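About Ornwood Community Radio

Hello, and thanks for dropping in. If you've found your way to this page you've probably heard us in the car, or through a shop door somewhere along the main street in Madham, and wondered who on earth plays three Motown singles in a row and follows them with a brass band. Well, that would be us!

Ornwood is a listener-supported music station. We went to air for the first time one December with a borrowed mixing desk, two turntables and a record library that fitted into 10 milk crates (we still have the crates, and a few of them still hold records). The first song we played was meant to be a soul ballad. What went out was the B-side, because somebody had put the single on the wrong way up, and we've opened every birthday broadcast with that same B-side ever since. The next one is on 6th December, from breakfast until late, and you're very welcome to come by the studio and sing along.

Our programs are made by people who love the music they're playing. There's the Sunrise Shelf, which works its way through the library in alphabetical order and has been stuck in the letter M for what feels like most of the year. There's Esent, our late-night electronic and ambient hour, which has picked up a loyal following among nurses and bakers. And there's the Hettiarachchi Hour, named for the family who gave us their collection of Sri Lankan baila and film music, 388 records in all, every one of them in a hand-labelled paper sleeve. It took us a whole winter to catalogue them and we had a marvellous time doing it.

We don't use a national playlist. Presenters choose their own songs, and the only firm rule is that one track in every program has to come from a local artist. Last year that meant 209 different local recordings went to air, from school choirs to a very loud trio who rehearse in a shearing shed.

Then there's the countdown. Each summer we ask you to send in your favourite songs of all time, and we play the top 500 from the bottom up, favourites and oddities together. Arguments about the final order generally carry on well into autumn, and we wouldn't have it any other way. 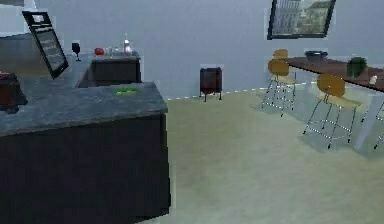
Can I request a song if I'm not a member?
Requests are open to everyone, member or not. Ring the studio during any live program, or leave your song and a short dedication on the request line overnight and the breakfast presenter will fit it in where they can.

Membership helps us pay for the transmitter, the power and the licences that let us play music on air. Members get our printed program guide, a vote in the countdown and first go at the boxes in our yearly record fair. If you'd like to join, or you have a collection at home that's looking for somewhere to be played, drop us a line or pop in when the on-air light is off. The kettle's usually on.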